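Slow Hands Teach Better

By Kalliopi Sarantis
25 July 2021

Most arguments about teaching robots are about how many demonstrations you need. At Torkham we recorded 2,143 of them for one stacking task, all by remote control, and I think we would have done better with a third as many and more care over who was driving.

My complaint is with speed. An operator who is told to fill a quota learns to be quick, and a quick operator leaves things out. She comes down on the block at whatever angle the arm happens to have, corrects at the last moment, and lets go early. The task gets done. The recording of it is a poor lesson, full of small rescues that made sense to her and make none to the machine that has to copy them.

When we went back through the set we kept 663. The policy trained on those was steadier than the one trained on everything. One result in one room settles very little, but I have heard the same from the people at Skulmont, who work with kitchen tools and have no reason to flatter us.

Guiding the arm by hand has its defenders, and I used to be one. You feel the weight, you feel the contact, and a beginner is useful within 9 minutes. The trouble is that your own body stands in the camera's view and your own strength hides the arm's limits. With remote control the operator is stuck with what the arm can do, and her recordings show it.

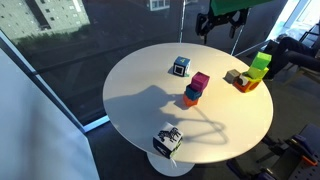

Stacking is a good test of a patient operator. A tower can stand and still be badly made. The magenta cube on top of the three-cube stack sits a little toward the back right, and the whole stack leans slightly. I would not throw out a demonstration for a lean like that, but I would want it marked, so that a later reader of the data knows what was accepted. The light matters too – an arm that throws its shadow over the middle of the table changes how the cubes look to the camera as it moves, and a slow operator gives the model more of those changes to learn from.

Labs pay for demonstrations by the piece. I would pay by the hour, cap the day at 75 recordings, and have each operator watch her own work before the next shift.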